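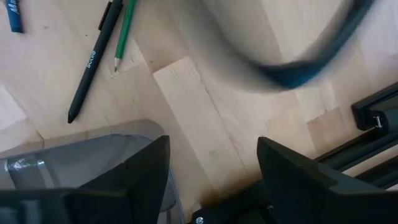

25 Mar 2024

Paststead, second collation. Comparing the Thevar first printing (A) with the typescript (T). Chapters 9 to 14 done today. Usha Kandasamy read T aloud, I followed in A with a ruler and stopped her at each difference. We swapped over for chapter 12.

Running total of differences is now 1,577, of which 1,241 are punctuation and can go straight into the table without a note. The rest need a line each. Most of the punctuation is the Thevar house comma before "and", which the typescript hardly ever has. We agreed last time to follow T on commas unless the sentence can't be read without one. I'm keeping to that, but the long sentence on the ferry in chapter 10 is a mess in T and I have marked it to talk about.

Spelling of the country. T has Arkemeo all through. A has Arkemeo up to the end of chapter 11 and then Arkameo for most of 12, then back again. It looks like one compositor, or one long day. Going with T. Check the map at the front too, as the lettering is by hand and nobody has compared it yet.

Chapter 9. Sandia's first speech to the children at the well. In A she says "I am not a hungry sort of person." In T it is "I am not the hungry sort." T is better and sounds more like her, as she drops words everywhere else when she is nervous. There is a pencil tick beside it in the typescript, so it must have been looked at by somebody and passed. No idea why A differs. Could be a change on the lost proofs. Note needed.

Chapter 10. The ferryman's age. He is seventy in T and eighty in A. In chapter 3 both texts have him as a boy in the year of the big flood, and that only works with eighty. So A is right here and the change must be deliberate. Following A. This is the first place I have been sure that the author corrected proof, and it makes me less happy about the well speech above. Usha thinks we should go back over everything we settled for T in chapters 1 to 8 with this in mind. I don't think we need to do all of it, just the speech.

Chapter 11. Nothing much. One dropped line in A (the aunt asks twice about the lamp in T, once in A). Eye skip, both lines begin "And the lamp". Restore.

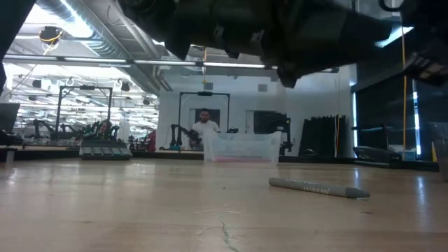 Chapter 12. Long one. This is where the younger readers get lost, going by the school sessions last September, and I can see the reason better now. A has no break between the night in the orchard and the morning at the mill. T has a blank line and a small cross. With the break put back it reads perfectly well. We should tell the illustrator, who was asked for a picture to help with the jump and may not need to do it.

The made-up words in 12 as follows:

grummocky: same in both
flindle (verb): T flindle, A flindel, once only. Follow T.
overmorrowing: hyphen in A at a line end, so can't tell. Chapter 4 has no hyphen. Leave it out.
snatterjack: T has this with one t on one page and two on the next. A has two. Two.

The word list at the back was going to be 30 entries. I would still like to leave it out altogether. All of these can be guessed from where they sit, and a child who stops to look up grummocky has been pulled out of the story for nothing. Usha disagrees and says teachers ask for it. Not settled.

Chapter 13. The letter from the mayor. A sets it in italic, T underlines only the signature. Two pages of italic is hard going for a nine year old. Suggest roman, indented, and italic for the signature.

Chapter 14. Sandia's brother comes in. He is "the tall one" in T and "the taller one" in A. She is the tallest person in the book, so both look odd until you reach the end. Leave T, no note, or the note gives it away.

Also in 14, the song. Third verse missing from A. It isn't crossed out in T. The verse is weak and the scansion goes in the last line, and I'd guess it was cut on purpose, but a guess isn't enough. Put it in the notes with a plain statement that A leaves it out.

The introduction has to come in at 4,000 words and I'm well over, mainly in the part about the first reviews. Two of them say the same thing about the ending. Cut one.

To do:

Go back to chapter 9 speech and decide
Map lettering against T
Ask whether the Thevar file has any letters from the proof stage
Type up today's table before starting 15
Photocopy of T page 212 is too faint at the foot, order another

Stopped at the foot of page 214. Chapter 15 starts overleaf. Usha to follow in A next time, I'll read.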